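Open Day Report: Household Robotics Demonstration at Tirnis
Cornel Avram
Introduction to Automation, second-year project option
February 10, 2022

1. Why I went

The assignment was to attend a demonstration of an automated system and write up what it could do, what it couldn't, and what the people running it thought about the difference. Most of my class picked the bottling plant, which gives you free soda. I picked the open day at Tirnis, which is a robotics workshop on the second floor of an office building in Ekstead and gives you a lanyard.

I had signed up in November, when the program promised "autonomous kitchen support." By the time of the visit this had become "kitchen-related tasks." I mention the change only because it's the most accurate piece of editing I saw all day.

2. Getting there and getting in

The bus from Gundbridge takes longer than the timetable claims. There were 16 of us on the visitor list, including a family who had thought it was a different kind of open day and stayed anyway. Sign-in was handled by a tablet that asked for my name, my school and my signature, then asked for them again. A person with a clipboard eventually took over. I have recorded this under "human intervention" in my table at the end.

The introductory talk covered the three projects on show. One was a conveyor sorter that wasn't running. The second was a voice-controlled cabinet, which opened for a visitor from Văduva on the first try and for me on the fourth. The third was the kitchen table demonstration, and I spent the rest of my time there.

3. The kitchen table

The task sounds like something you would give a small child to keep them busy. Vegetables go in the pan. Vegetables come out of the pan. Dishes get moved from one spot to another. All the food is toy food, which the engineer running the station said has one huge advantage over the real thing: it's still the same shape next week.

What I had not expected was how much of the work is setting up. Between runs, the engineer put things back, checked a cable, moved a cable, and looked at a laptop for a while. I timed five runs from where I was standing. The longest took 207 seconds. The setup before it took longer than that, but I had stopped timing because I thought it was a break.
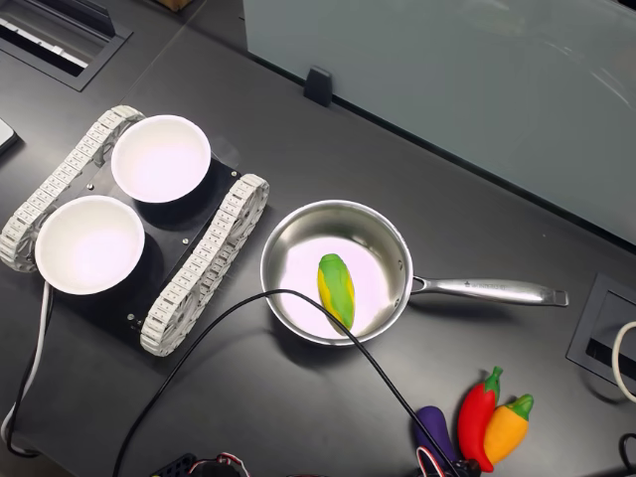

The small tracked base got the most attention from the younger visitors, who wanted to know if it could climb stairs. The two white bowls were riding on top of it, and the saucepan stood next to it with the corn already inside. The eggplant and the two peppers were still out on the table.

Why practice with toy vegetables when the goal is to handle real ones?

Toy vegetables keep the conditions steady while everything else is being worked out. A real pepper bruises, dries out and differs from the next pepper, so a failed attempt could be the fault of the program or of the pepper. With toys, the team can repeat the same task many times and compare the results. Real food comes later, once the basic motions are reliable.

4. What I observed

Of the five runs I timed, three finished without help. One ended when an item was dropped and had to be picked up by hand. The other was stopped by the engineer for a reason that was clear to her and not to me. When I asked, she said "it was about to be sad," and wrote something down.

I noticed that the visitors clapped for the finished runs and the staff didn't. The staff were much more interested in the two that failed. They crowded around the laptop and replayed the log, and one of them looked the happiest I saw anyone look that day. I suppose a run that works has less to say.

Cables were a recurring subject. My notes contain the word "cable" more often than the word "robot," and I would change that if I were making it up.

5. Limits of this report

Five runs is a tiny sample, and I was using my phone as a stopwatch. I also didn't see the program code, and I'm not sure I would have understood it. The engineer offered to send a diagram of the control system. It hasn't arrived yet, so Figure 2 is my own drawing and should be treated accordingly.

6. What I would do differently

I'd ask to be there for the whole setup, from the first thing out of the box, and time each step separately. My project proposal for next term is to compare setup time with run time for a simple pick-and-place task, using our school's own arm if it's back from repair. I'd also bring a sandwich. The kitchen demonstration, as noted, had no edible component.

Table of timings and interventions is attached, with the sign-in tablet listed last.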